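Budget for the Kitchen, Then the Arm
by Precious Jacobs
2 May 2024

Every January I read equipment requests from groups that want to do manipulation work in household settings. The arm gets two pages. It has a quote attached, a payload figure, a reach figure and a paragraph on the controller. The room the arm will work in gets one line, usually "misc. fixtures," with a number that was plainly chosen to make the total come out even.

I think this is backward. An arm is a known quantity. It arrives on a date, it has a service contract, and its price hardly moves between the first quote and the purchase order. The fixtures are where plans slip. A stove has to be bought, placed and held still. Its door has a hinge with its own stiffness, and the hinge will wear at a rate no vendor will put in writing, given that stoves are not sold for being opened all day by a machine.

On the Matlala build, the fixture line was $3,542 at approval. It closed at $3,947 before any spare parts were ordered. The overrun was small, but it came out of the travel budget, and it took three weeks of signatures to move.
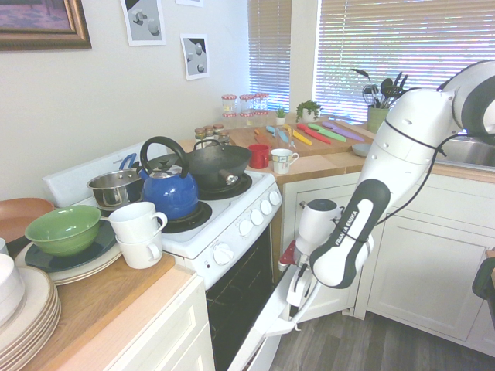

Reading time: 4 min

An oven door tipped down, with the gripper near its top edge, is a fair picture of what such money is for. The arm is a Franka Emika, and its cost is easy to look up. The rest of the bill is a stove, a kettle, a wok, stacks of plates, knives on a board, cabinets and a counter run. Each item is cheap. Each also has to be replaced by the same item, or results from before and after the swap stop being comparable.

So my first rule is to buy duplicates on the first order. Hiridis, our usual supplier, dropped a mug from its catalog while we were still using it, and we lost 66 hours of scheduled work to finding and measuring a substitute. Two extra boxes on a shelf would have prevented that.

My second rule is to write down reach before choosing furniture. Planners tend to draw the kitchen first and then ask where the arm goes. A lowered door takes up floor space and working volume, and the arm has to get to its edge from the side or from above without hitting the counter. Kovstead will move a base plate after installation, but it bills this as a new installation.

The third is to set aside labor for resets. Someone has to close the door and put the plates back. At Videl we left this out of the first plan entirely. It came to around 100 hours in the first quarter, paid at an engineer's rate.

The usual objection is that simulation makes most of this unnecessary. It reduces it. I would still want the real hinge in the room before I trusted a number for the force needed to open it, and the real hinge comes attached to a stove that someone has to pay for.

For the next round I am asking that fixtures, duplicates and reset labor appear as separate lines, each with a quote or a stated basis. Requests that fold them into "misc." will be sent back for revision.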